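Notebook, 11/08/2022

Okay, dye day again, and I'm writing this before I forget which jar was which. The walnut batch from October last year is still the one everybody asks me for and I still can't give them a recipe, so this time I'm putting down everything, including the dumb stuff.

Fiber is the Goltby wool, 532 grams of it, skeined up last night while I watched two episodes of something I couldn't tell you the plot of. Scoured it in the big enamel pot with a squirt of the plain dish soap. The rinse water ran the color of weak tea for a long while, which surprised me — I thought this lot came pre-washed. Tiziana says Goltby changed how they finish it in the spring and she's been scouring hers twice. I only did once. If it comes out patchy, that's the first place to look.

Mordant was alum at the usual strength, no cream of tartar. I know, I know. I ran out and the store had the tiny jars at a price I refuse to pay. Brought it up slowly, kept it just under a simmer for an hour, then left the whole thing to cool on its own with the lid on.

Hulls: these are the Padilla ones, the bag that has been sitting in the shed soaking in rainwater since I don't want to say when. The smell is exactly what you'd expect. I strained it through an old pillowcase (the striped one, now retired from every other duty) and squeezed out as much as I could stand to. Gloves leaked. My left thumb is going to be brown until Thanksgiving.

I weighed the strained liquid this time instead of guessing by the pot line and got 1,089 grams from the first pour. Set aside 200 of that in a jam jar for the iron test and topped up the rest with tap water until the skeins could move around. Our water is hard, so that may be pulling things toward the warm side. Tiziana wants to do a side by side with rainwater and I think she's right, I just never have enough rainwater in the same week that I have time.

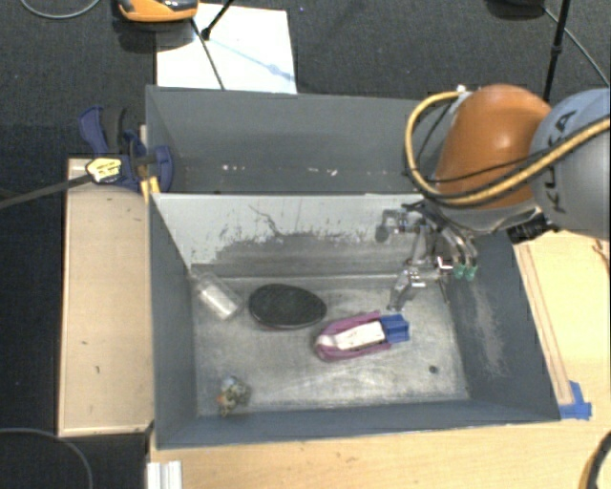 The two gray bins, one behind the other. Front one has four loose things in it.

First skein went in dry, which was a mistake. I'd wet out the other three and then got a phone call and picked up the wrong one off the rack. It floated for ages and I had to keep poking it under with the spoon. There's a paler streak along one side where it stuck up out of the bath. I kind of like it? But it isn't going to match anything, so I've put a knot of red thread on it and it can be a hat.

The other three behaved. Pulled one early when it got to that toasted bread color and left the other two in overnight with the burner off. By morning they had gone really dark, darker than I remember last year's being, with almost no red in them. Gorgeous. I don't know if it's the longer soak on the hulls or the single scour or what, and I changed too many things to say.

Iron test: a pinch of the rusty water into the 200, with a few yards of scrap yarn. It went from brown to a flat gray-black so fast I said a word out loud. Feels harsher than the others now, a little crunchy, so next time much less iron and a quick dip, then straight into the rinse.

Things to fix. The thermometer is reading high again, Ruko one with the cracked dial, please don't trust it. I checked it in boiling water and it was way off, so all my temperatures above are from the glass one. Somebody also put the dye spoon back in the kitchen drawer. It has tape on the handle! That means it never goes near soup.

I've got enough of the liquid left for an exhaust bath and I want to put the Gesby cotton in it, even though Tiziana thinks cotton in walnut always comes out the color of a paper bag. She may be right. I like paper bags. It needs a tannin soak first, and the jar is on the second shelf behind the vinegar, labeled on the lid only.

Skeins are hanging on the back line, small one nearest the door. Don't move them until I've cut my samples for the card.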